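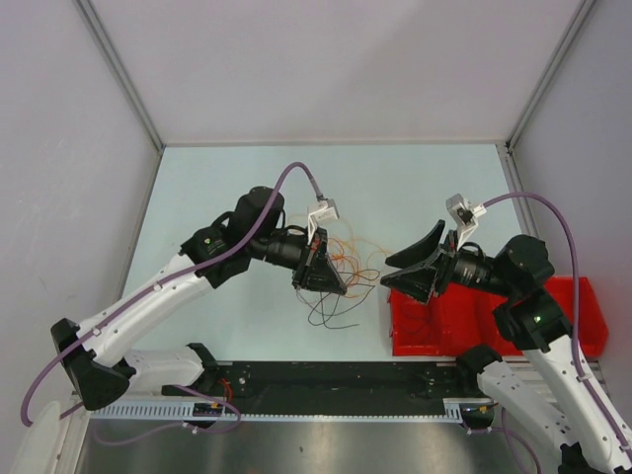 Two-arm wire sorting cell with red bins, running Julteck Cultgate.

Julteck Cultgate
Control and perception software for two-arm cells handling wire, cable and other soft parts

Overview

Cultgate plans and runs picking work for two robot arms that share one work surface. It is meant for parts that do not hold their shape: cut wire, cable tails, thin hose, cord. The usual task is a tangle of mixed wire in the middle of the cell and a row of bins to one side, with each strand going to the bin for its colour.

The software takes images from a camera mounted above each gripper and, if you have one, a fixed camera looking over the surface. It builds a map of the visible strands, chooses a grasp for one arm or both, checks the two paths against each other and sends the motion to the arm controllers. After every pick it looks again, as a tangle rarely stays where it was.

Modules

Strand Map
Traces each wire from the camera images and marks crossings, loose ends and loops. Strands are grouped by colour. Where one wire passes under another and the trace is lost, the map keeps both possible routes open until a later view settles it. You can set how long it waits before asking for a new view.

Grasp Picker
Ranks grasps on the current map. Loose ends come first by default, then outer loops. The ranking is a plain table and can be edited. Finger shape is loaded from a file, so a change of gripper fingers does not need a new licence or a visit from us.

Pair Planner
Plans both arms together. One arm can hold a strand down while the other draws it out, or each can work its own side. The planner includes the camera, its bracket and the cable run along the arm as part of the arm's shape. Please measure these properly at set-up. Most near misses reported to support come from a bracket that was left out of the model.

Bin Rules
Sets which strands go where. A bin is drawn on screen as a floor area, wall height and approach side. Bins in a row can share walls. Up to 4 rule sets can be stored and switched between jobs.

Replay
Records joint positions, images, the strand map and the chosen grasp for each cycle. Any cycle can be stepped through afterwards at a desk with no arms connected. Recordings export as ordinary image files and a table.

What is new in the April release

Strand Map no longer treats wires lying on a bin floor as part of the main tangle.
Pair Planner can now give way to either arm. It used to favour the left.
Camera calibration can be run for one arm without repeating the other.
The error "no grasp found" now states whether the cause was the map, the reach or the path.
Fixed: Replay lost the last cycle if the cell was stopped during saving.

Requirements

Two arms with a position interface open to outside control
One camera per gripper, colour
One PC running Linux, with a supported graphics card
A plain work surface in a colour that differs from the wire. Pale matt surfaces work best.
Even lighting. Strong reflections from bare metal near the work area should be masked in the camera settings.

Cultgate is not a safety system. Guarding, emergency stops and speed limits must be handled by the cell's own safety equipment.

Licences and order codes

Cultgate Cell, order code 383. All modules, one cell.
Cultgate Desk, order code 342. Strand Map and Replay only, for working on recordings away from the cell.

Both are sold outright with a year of updates. Later updates are optional and the software keeps running without them. University departments should ask for the teaching price before ordering.

Set-up and training

Set-up is normally carried out by our partner Mészáros, who will calibrate the cameras, enter the bin layout and run the first job with your own wire. Please have a bag of typical scrap or cut lengths ready on the day. Customers who build their own cells often do the set-up themselves from the manual, using the Wirkedura test kit for calibration checks.

Online training is held every Wednesday and is open to anyone with a current licence. Technical questions before purchase go to Vilmos Tóth in applications. Include the arm model, the gripper type and a few photos of the material you want to handle.

Downloads

Manual (PDF)
Release notes
List of supported arms and cameras
Sample recordings for Cultgate Desk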